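Paewai Road Community Pantry
Minutes of the general meeting held 2026-02-22 in the side room, Drundell Hall

Chair: Kiri Ngata
Present: 26 members. Apologies were received from 5 members.

1. Previous minutes
Read and accepted. One correction: the freezer repair was paid from the general account, not the equipment account.

2. Opening hours
The longer evening session has run since the last meeting. Households served over the period came to 104, and most of the new ones came in the evening. Members who work the late shift said the last half hour is slow and the first half hour is crowded. It was agreed to open the doors 15 minutes earlier and close 15 minutes earlier. The sign on the street side needs to be changed before this starts.

3. Money
The balance stands at $506 after the power bill. The Hiltarura grant has not been paid yet. Kiri has written to them once and will call. No large purchases are to be made until it arrives.
A member asked if the pantry could pay for gas for drivers who collect from Prilden. Agreed in principle – drivers should keep their receipts and hand them in together at the end of the month.

4. Storage and small items
Spices, yeast, tea bags and other small goods keep getting lost behind the large cans. There was a long discussion about whether to buy new cabinets or use what we have. Cabinets were turned down on cost. Members preferred open racks with small lidded containers, so that people can see what is there without moving everything.

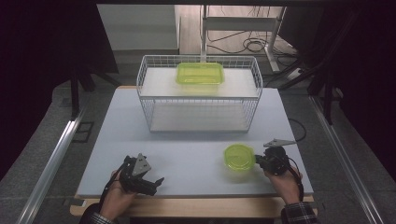
Item 4: two-level white wire rack with a green container on the upper shelf.

Containers are to be labeled on the short side with the contents and the date packed. Masking tape is fine. Anything with nuts in it goes in a separate container and is kept on a separate shelf.
Moved that the pantry use open racks for small goods and review this in April. Carried, two against.

5. Produce
The Prilden growers have offered squash and onions again. Last time the squash came all at once and a good part of it spoiled. Kiri will ask for smaller loads spread over several weeks. If they can only do one load, we take half.

6. Other business
The back door lock is sticking. The hall office has been told.
Egg cartons are no longer needed – please stop bringing them.
The request for a second key was held over to the next meeting.

Next meeting: April, same room. The date will go on the notice board.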